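Gripper pads slip on quilted jackets after cleaning -- how do you look after yours?

Asked by Guido Marras, 2022-01-22

Hello everybody. I look after one hand-held gripper which we use for garment work. It has two curved fingers with a blue pad on each, and the pads have a dotted grip pattern. Since I cleaned them they hold cotton well, but nylon slides out when I lift. I wiped them with the Sorkeck spray that we use for the benches. The pads have done 618 cycles, so I do not believe they are worn.

I have already checked the round-headed screws on the frame and the finger pivots, and I find no play. The worst is a black puffer jacket, where the filling pushes back on the pads.
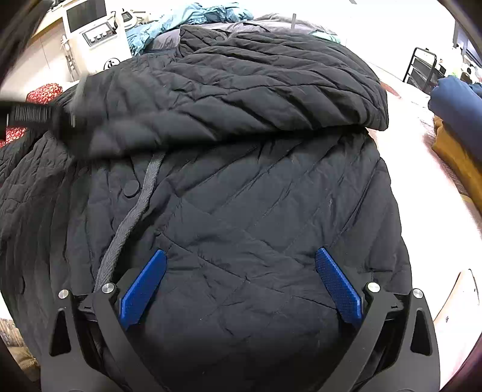
Can the cleaning spray be the cause of the slipping?

It is the most likely cause, if the spray leaves a film. Wash the pads with warm water and a drop of dish soap, rinse two times, and let them dry overnight before you test again.

3 answers

Besel
I agree with the soap. Use a soft toothbrush and go along the rows of dots in both directions, as lint packs down between them and a cloth only passes over the top. Please don't use acetone, it made my pads hard at the edges. When they are dry, close the fingers on a sheet of paper and pull it from each side. If one side lets go earlier, the pads are not meeting evenly. Loosen that pad, seat it again and tighten the screws a little at a time. We changed ours at 2,272 cycles, in April, and the colour was still good but the dots were flat.

dirncombe_bench
just buy new pads

Sikora
For puffy fabric I also close slower. Give the air five seconds to leave the quilting before you lift, and take hold on a seam if you can. It helped me more than new pads did -- but clean them first, or you will not know which change did the work.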